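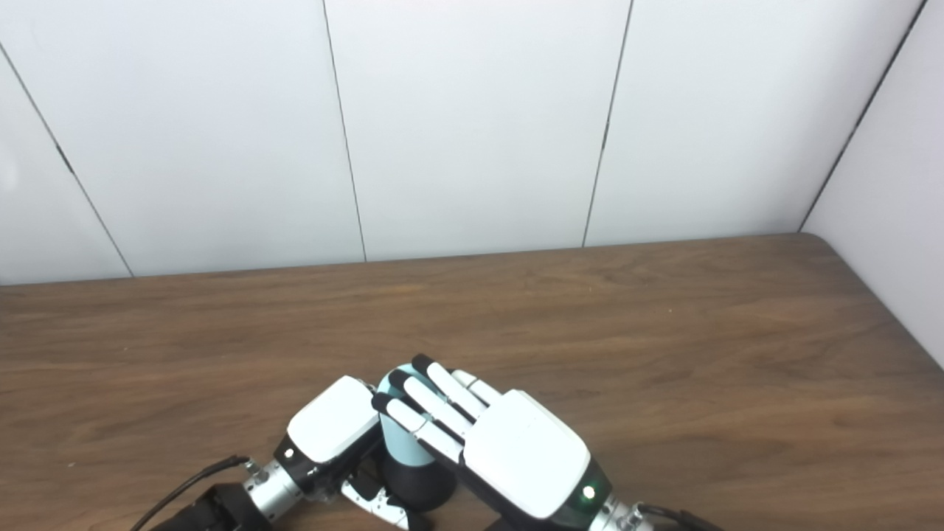
5. Two-Handed Chores: What Works and What Does Not Yet

5.1 Why containers

Most household work passes through a container at some point. Coffee, detergent, vitamins, paint and screws all live in something that has to be picked up, steadied, turned, opened and put back. When we drew up the Mendora chore set we expected the folding tasks to be the hard ones, and they are hard, but the container tasks have taught us more. They are short, they are easy to reset, and they go wrong in ways we can learn from.

The full set covers six chores, and over 3,000 attempts were logged between the two sites, Drerkier and Arkau. Of these, 1,108 were container attempts in which both hands had to be in contact with the object at the same moment. This section deals only with that group. The single-handed results are reported in Section 4.

5.2 The hold

Every container attempt begins by getting both hands onto the object. Figure 5 gives a typical view from the head camera: the right fingers are wrapped over the top and front of a cylinder with a light-blue upper part and a black base, and the left thumb presses from the lower left. A person does something very similar with a stiff jar, one hand over the top and the other keeping the base from wandering.

We did not script this hold. The Hamdy controller is given the object's rough outline and the chore to be done, and it chooses contact points by itself. Early versions reached for the middle of the object with both hands, and the fingers of one hand regularly got in the way of the other. Adding a small penalty for crossed fingers during training fixed most of this, and the high-right, low-left hold began to show up across a whole range of sizes. We were delighted to see it. It is the grip many of us use at the kitchen counter without thinking.

A weak point of the hold is also easy to read from Figure 5. The large white shells on the backs of the hands sit close to the object, and from the head camera they can hide the places where contact matters most. In the present system the controller falls back on joint torque when its view is blocked. This is enough to know that something is being touched – it is often not enough to know whether that thing is slipping.

5.3 Results

We counted an attempt as a success when the container was held, turned to the requested angle and released standing upright, with no help from the operator. By that measure 709 of the 1,108 attempts succeeded, a little under two thirds. Two years ago our own group could not get a reliable hold on a soup can, so we consider this a real step forward, and an exciting one to watch from across the bench.

The failures deserve as much space as the successes. The most common was a slow slide during turning: the upper hand rotated and the object stayed where it was. Smooth plastic was worst for this, and textured lids gave little trouble. Next came tipping on release, nearly always because one hand let go slightly before the other. A smaller group of failures happened before contact, when a wrist cable pulled tight near the end of its travel and the arm stopped short of its target. The cables at Arkau were rerouted in July and we saw no further stops of that kind there.

5.4 Is this a chore yet?

A person asked to turn a bottle and set it down does not fail one time in three. Nor does a person need a bare tabletop and a plain wall. Kitchens have crumbs, wet patches, a toaster in the way and a child reaching for the same bottle. Our containers were set out one at a time, and we make no claim about cluttered counters.

Even so, we think the shop floor is closer than the kitchen. A packing bench presents the same few containers all day, in good light, and an object that tips over can simply be stood up and tried again. Speed remains an issue, as the controller pauses after first contact to settle its torque readings, and shortening that pause raised the number of slides in every trial we ran.

The next round at Drerkier will add fingertip pads with a softer surface and a second camera mounted low at the side of the table. The pads are the change we are most eager to test, as they address the slow slide directly and need no retraining of the controller.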